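Ticket: Finger pads and spares for hand-held grippers, budget hold
Queue: Equipment / Purchasing
Status: Waiting on quote
Priority: Normal
Opened by: Nikola Kelmendi

Original request

We have 6 hand-held grippers in use on the small parts table. The purchase plan for next period lists 280 for consumables per unit and nothing for pads. Pads are currently booked under "misc hardware," so the cost can't be tracked against hours of use. Requesting a separate line for pads and linkage spares before the June order closes.

Problem as reported: pad faces lose grip on thin or flexible material. Operators squeeze harder to compensate, and play then builds up at the linkage pivots. Two units were returned to the bench with this complaint. The supplier, Himau, sells pads only as part of a full finger assembly.

Log

Entry 1. Checked both returned units. Pad screws tight on both. Side play at the outer pivots on unit 2, none on unit 4. Swapped pads between the units. The slipping complaint moved with the pads, the play stayed with unit 2. Treat as two separate faults and budget for them separately.

Entry 2. Asked Himau for loose pads. Reply: not stocked, minimum order is the full assembly. Asked Drirley for a price on pads made to our drawing. They need the screw spacing and pad thickness. Sent both, plus a worn pad as a reference.

Entry 3. Reviewed what the table is running now. Tape handling is the job that sets the grip requirement. Rigid blocks hold fine on worn pads, so a pad that passes on a block can still fail on tape. The acceptance check in the plan only uses a block and needs to be changed.

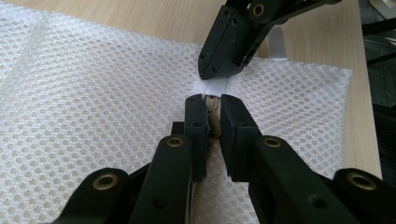 Entry 4. Revised acceptance check: hold a tape strip between two pads, pull by hand, no slip over 40 closures. Same check for Himau and Drirley parts. Rigid block test stays in as a second step.

Entry 5. Drirley quote received: 1,005 for the full set of pads, tooling included. Repeat orders are priced without tooling. Lead time is acceptable if the drawing is released by Wednesday. Fjeld was asked for a second quote and declined the quantity.

Entry 6. Finance asked whether new grippers would be cheaper than repair. Answer: no. Unit 2 needs pivots, the other five need pads only. Replacing a whole unit to get new pads also means recalibrating it, and bench time for that is not in the plan.

Entry 7. Dutodlow can supply pivot bushings from stock. Sample fitted to unit 2, play gone at the bench. Needs a week on the table before we buy more - do not add to the June order yet.

Open items

Release pad drawing to Drirley (Nikola)
Move pads out of "misc hardware" to their own line (Finance)
Update acceptance sheet with the tape check (Nikola)
Report on unit 2 after one week of use (bench)

Last update, 4:40 p.m.: drawing released. Budget line still pending, ticket stays open until the code is issued.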